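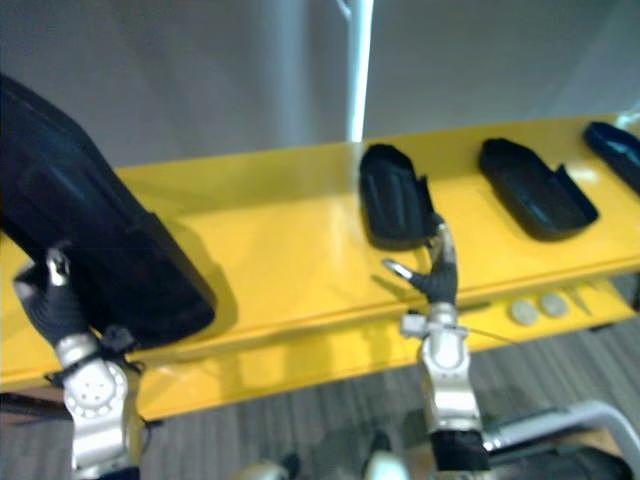
Maximiliano Robles would like it known that he was against the yellow at first. He had asked for gray, he said, to go with the walls, and it took him most of September to come around to a color he now says he can find his way by before he has had his coffee.

MAIHI, 25/12/2021 - Visus, the eyeglass case and eyewear accessory shop that many of our neighbors in Maihi have known for years, is very happy to announce that its new stockroom is up, carpeted, shelved and very nearly full. The room takes the place of the old back closet, where cases were kept in whatever carton they had come in, and where finding a black one in the right size could mean moving a good many others out of the way first (our regular customers, who have waited so patiently at the counter, will know exactly what we mean!).

The shelving is the Jemov line in bright yellow metal, supplied and put together by Trustanix over 2 days. We had planned on 5, so we are especially grateful to the Trustanix crew, who also stayed late to help us shift one unit over when we found we had set it too close to the window to be comfortable.

With the shelves in place, the sorting could begin, and that is the part we have all enjoyed the most. Some 569 pieces are being brought over from the old closet, a few at a time, and every clamshell case is opened and closed before it goes to its new spot, so that a weak hinge or a lid that won't stay shut can be put aside for repair. Soft pouches and cleaning cloths will follow after the holidays, once we have settled on who gets the bottom shelves.

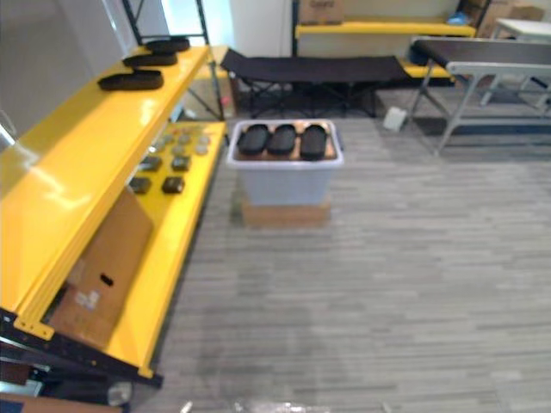
Black ovals on the top shelf and across the bin in the new Visus stockroom.

Plastic bins are used for carrying things between the stockroom and the counter, and we have asked everyone to bring them back when they are done. It sounds like a small thing, but anyone who has ever shared a stockroom will understand. Cardboard boxes in good shape are being kept for mail orders, and customers who would like a few for moving or storage are welcome to ask at the counter while they last.

The new room also means that we can hold more of the sizes people have been asking for, particularly the longer hard cases for wraparound sunglasses and the roomy ones that readers with thick frames like so much. Visus will carry 23 styles of case in the new year, and if you have an old favorite that you have not been able to find with us lately, please do come in and describe it, or better yet bring the worn-out one along.

Visus is open its usual hours through the new year. Questions about the stockroom, special orders or case repairs may be addressed to Maximiliano Robles at the Visus counter in Maihi.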